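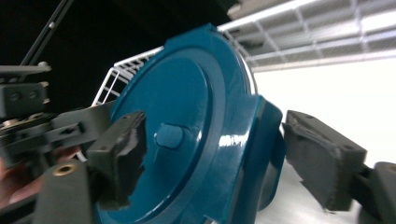

Lid storage at the Fadholm kitchen has been changed from stacking by size to filing on edge, and members should return lids accordingly starting this month. The old stack failed for a simple reason: round lids with a profile on the top face do not nest. The teal round type is a good case. It has a raised inner disc with a stepped ring around it, so the next lid placed on top rests on the disc and slides. A small raised boss near the middle of the face makes the contact area smaller still. A stack of flat-topped lids will stand in a drawer without help. A stack of these will not stand much past the height of a coffee mug.

The new rack sits on the second shelf of the Trivgate cabinet, left side, directly over the round containers. Slots are 40 mm wide, which accepts the thickest rim in the collection with enough room to get a thumb in. File lids with the top face to the left and the tab, if there is one, facing up. A tab pointing down lifts the rim off the slot floor and the lid leans on its neighbor.

Containers go on the shelf below, open side up, nested by diameter. Please do not store containers with the lids on. A closed container takes up the same volume full or empty, and the shelf was losing most of its depth to closed, empty ones. There is also the matter of odor. Plastic that held onion or curry should be left open to the air overnight before it is filed.

Washing is as before. Lids go on the top rack of the machine, face down, away from the heater. The rinse setting is now 70°C, lowered after several rectangular lids from the Multen set came out bowed. Round lids have held their shape better, but a bowed lid of any kind should go in the gray tray for checking and stay out of the rack.

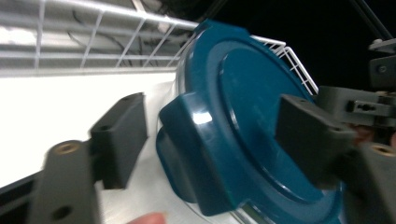 To check a lid, seat it on its own container by hand and press around the rim. Close the tabs one at a time, working across to the opposite side after each one. A tab that needs force on the last few millimeters usually means that the rim is not down on the other side. Open everything and start again. If the second try gives the same result, mark the lid with tape and leave the pair together in the tray.

Light scuffs on the top panel have no effect on the seal and are not a reason to discard. Cracks at the base of a tab are. Look for a pale line across the bend where the tab meets the rim. Once that line appears the tab will generally come off within a few more washes, and the pieces are small enough to end up in food.

Replacement lids are being ordered through Nogueira, catalog page 42, and are sold only in packs of 2. The order will go in at the end of March. Anyone with a lidless container at home that came from this kitchen should bring it back before then so that it can be matched by diameter. Measure across the outside of the container rim, in millimeters, and write the number on the base in grease pencil. Measurements taken across the inside have caused wrong orders before.

Lids that fit nothing on the shelf will be kept in the gray tray through April and then recycled.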